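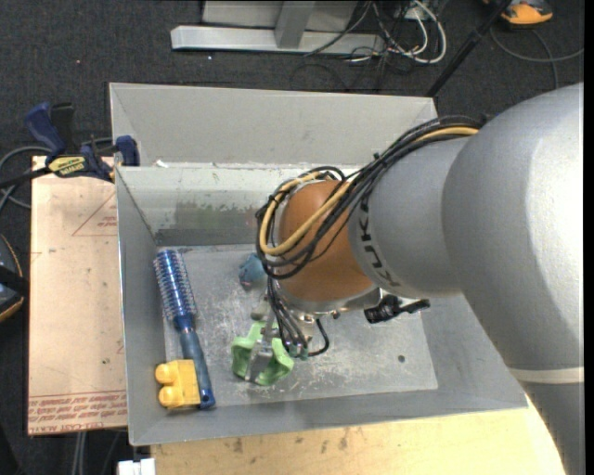 KUKA robot arm over a grey metal tray, with a green plastic object beneath the gripper.

Reference > Family life > Birth and after > Customs > Gromis

Gromis

4 min read

Gromis (also "the gromis", older spelling gromiss) is a lying-in custom of Wurnport and the villages behind it, chiefly Plurkel. After a birth the mother stays at home for eight days and other households do her cooking, washing and fetching. Also the name of the barley soup brought on the first evening. Which came first, the soup or the custom, is disputed.

Name

Origin unclear. Kirstin Semple, in her short study of Wurnport birth customs, takes it from a dialect word for a lidded pot. Ruaridh Farquharson thinks it was a surname, a midwife's probably, and points to a Gromis household in the Plurkel parish lists. No midwife of that name has been found. Local speakers use it as a noun and a verb: a woman is "in gromis", her neighbours "gromis her".

Practice

Starts the evening after the birth, or the evening the mother gets home if she gave birth in hospital. One person, the caller, usually an aunt or next-door neighbour, goes round the street and fixes who comes which day. Not the grandmother, by custom. The grandmother sits with the baby.

Meals are left on the step. Knock twice, walk off. Visitors come inside only if the mother opens the door herself, and many in older accounts did not open it untill the third or fourth day. Food is plain: soup, eggs, stewed apple, bread with dripping, later on rice pudding. Fish was avoided in Plurkel, eaten freely in Wurnport.

Washing goes out in the morning and comes back by dark. Older children are taken to another house for their tea. Fathers in the older pattern carried on work as normal. From the 1970s they mostly stayed home, where the job could be got out of.

The eighth day is the "walking out". Mother and baby go as far as the end of the street and back, any weather. Pots are returned washed, and never empty. An egg, a few potatoes, a twist of sugar.

The soup

Barley, onion, carrot, a mutton bone. Salt left out until serving. Plurkel version thicker, with turnip. Piątek, the Wurnport bakery, sells a gromis loaf meant to go with it, a round rye loaf scored with eight cuts, on sale year round. The loaf is a fairly modern addition and older residents tend to be sniffy about it.

History

Earliest mention is in a Plurkel church account book, a payment of 2 shillings "for barley to the gromis" of a widow. Custom seems to have been general by the time the harbour was rebuilt. Semple collected 1,254 entries from diaries, household books and letters that mention it, most of them a line or less. Nearly all come from working households. Better-off families hired a monthly nurse instead.

Declined after hospital birth became usual. Women were kept in for a week or more on the ward, so the eight days had often gone before they got home. Ailsa Gillies, a community midwife in Wurnport for most of her career, recorded only a handful of full gromises in her first years there. As hospital stays shortened the custom came back in a reduced form, food mainly, with the washing dropped.

Present day

A revival was begun one November by Iolanda Macedo, who had moved to Wurnport while pregnant and knew few people there. Her list of willing cooks reached 200 names. Sizwe Zwane runs the Plurkel list, and extended it to adoptive parents and to families whose baby is still in hospital. In those cases the eight days are counted from whenever the family likes.

Families after a stillbirth are gromised too. There is evidence this was always done, quietly, and without the walking out. Semple gives several instances from letters.

Criticism

Gillies has written that the old form could be hard on women who did not get on with their street, and that unmarried mothers were sometimes left off the round alltogether. She also objected to the rule about staying in. Gentle walking in the first days is normally fine after a straightforward birth, and long bed rest raises the risk of clots. Modern lists don't ask anyone to stay indoors.

See also

Lying-in
Churching of women
Monthly nurse
Barley soups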